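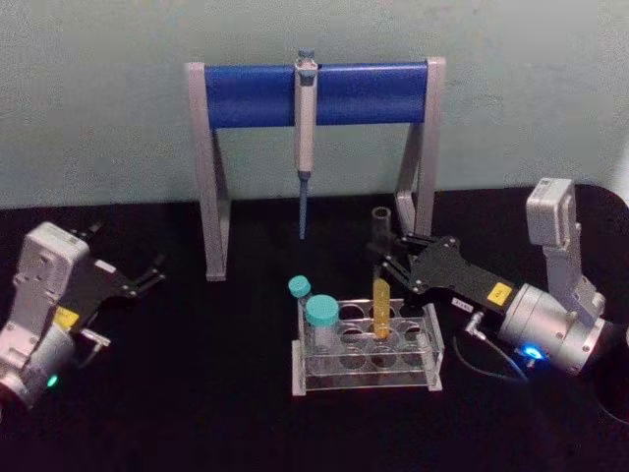 Both arms at the bench, rack and pipette stand between them.

Pre-run check, two-arm bench, Sturnach shared workshop -- Thursday arvo

Posted in: Workshop Builds, Safety

We use Drenov's old list with my own comments tacked on.

E-stop within reach of whoever's driving -- OK. I hit it 2 times, cut both arms each go.

Status lights -- OK. Blue on the right arm, green on the left. I want them the same colour before anything moves, so this one's a hold.

Cable slack, right arm -- FIX. It loops down onto the tabletop and I don't love that! Clip it up.

Warning labels -- OK, a yellow one on each arm.

Plate screws -- OK, nipped up again (the left ones always work loose, no idea why).

Tube caps -- two teal ones in the rack. Finger tight only, please.

Pipette stand -- needs a dab of something under the feet. Barroso tape is fine.

Speed limit -- 5 per cent for the first pass, 100 only with the guard up.

Power board tagged -- OK, tag 224.

Next check after the cable's sorted.

This site uses cookies to remember your settings. Accept | Manage

© Zesuswood Makers | Contact us | Back to top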